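Skusetti Craft & Clinic Forums > Practice Gear > Suture pads: is anyone's surviving past a month?

bheki_shezi
Posted 4 June 2018
My Bornik pad is on its last legs. Twenty-nine days of evening practice and the long cut has gone floppy at the lips, so every bite pulls through like wet cake. Before I fork over another $127 for the privilege of stabbing silicone at the kitchen table, what's everyone else using?

annatjie_r
You're taking bites too close to the edge. Sorry. It's always that.

bheki_shezi
I measured. I own a ruler and everything.

MarthinusS
Could be the thread. Braided stuff saws through the soft pads if you haul on it, and the practice packs are always braided because it's cheap and it holds a knot for people who can't tie one (me, first year). Try monofilament for a week. You'll hate it, but your pad will last.

anel_dp
I'm on a skin-coloured one with two cuts already in it, reddened round the edges for that freshly injured look. One's thin and sharp, the other's broader and softer, and the second already has two tied stitches in it. Close-up of the thin one: 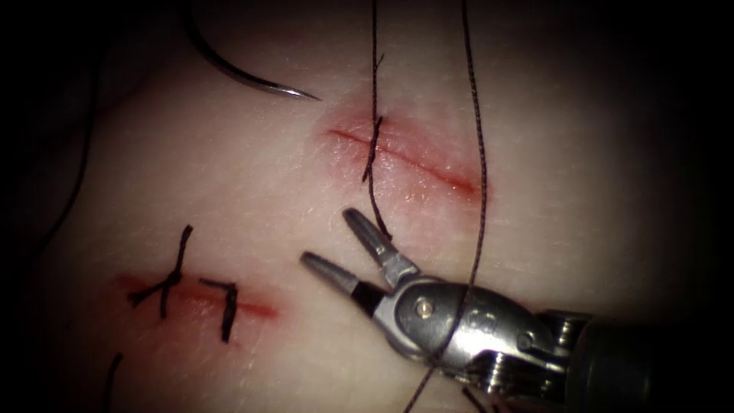

One stitch in, needle pointed at the top end of the cut. Thread is the brown braided.

annatjie_r
Okay, that's a nicer colour than mine, which is the shade of a hearing aid. But what is going on with that thread above the cut? It's either frayed or doubled over.

anel_dp
It's called texture, Annatjie.

MarthinusS
It's called a kink. Run the strand between your fingers before you start and half of that goes away. Good curve on the needle though.

ngubane207
Unpopular view: pads are a waste of money. Pork belly from the Motaung butcher, a few bucks, proper layers, and you can have it for supper.

annatjie_r
You can NOT have it for supper after you've put two metres of dyed thread through it.

ngubane207
I pull the thread out first. I'm not an animal.

bheki_shezi
My roommate has already vetoed meat. There was an incident with a chicken thigh and the veggie drawer.

MarthinusS
Then buy the Devesgate, cut your own lines in it, and space them wider than you think. When one gets ragged, flip the pad over and start again.

annatjie_r
Flipping only works if it has no mesh backing. Mine does, and the needle skids on it.

bheki_shezi
Ordered the Devesgate. Also some monofilament, which has already sprung off the spool and gone behind the stove.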